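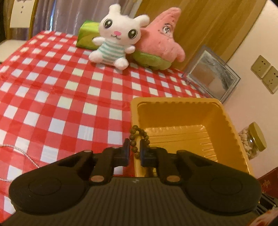 Dark wooden bead bracelet between the fingers, at the near rim of the tray.

Romby Community Help > Grippers and end tools > Maintenance

Hand-held gripper drops beads, jaws don't meet evenly

tablecloth_lab
Using a hand-held gripper to record pick-and-place runs on small stuff, mostly bracelets and bead strings going into a plastic tray. It was fine until February. Now one finger gets to the middle before the other one, gives the bracelet a friendly nudge, and the bracelet leaves. Out of my last 98 tries, 68 made it into the tray, and I was being generous about what counts as "in."

I've already wiped the fingers, recalibrated the open and closed positions, and spoken to it firmly. There's a little play in one arm if I wiggle it by hand. Do I need new fingers, or is this a screw thing? I'd like to avoid shipping it to the Hawthorne repair desk, where the last one went to retire.

greasemonk_levelia
It's a screw thing. It's nearly always a screw thing.

Power it off and open the jaws all the way. Hold one arm near the base and try to rock it side to side, then do the same with the other. The sloppy one is your culprit. Back out the pivot screw on that side, clean the old threadlocker off, put one small drop of new stuff on and run it back in until the wiggle goes away and the arm still swings on its own. If you have to push it, you've gone too far. Back it off a hair.
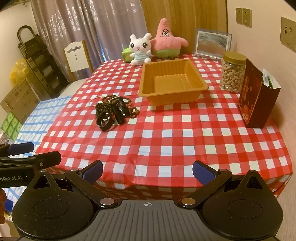 Once both arms swing the same, close the jaws slowly on a strip of paper and tug. Try it high on the tips and then low. If the paper holds at one end and slides out at the other, the tips are sitting crooked and need reseating. Recalibrate last. Doing it first just teaches the software to believe in your loose screw, and I suspect that's what you did.

Leave the threadlocker overnight. I gave mine about 4 hours once and got to do the whole job again.

beltdrive5
just buy new tips. got the Lendix rubber ones, pack of 5, problem gone

tablecloth_lab
Pivot screw, left side. It came out with two fingers and no tool, so that was humbling. Paper test is even now at both ends. Also ordered the Lendix tips, so everybody gets to be right. One string of beads still slips if I grab it by the knot, but I'm told I could stop doing that.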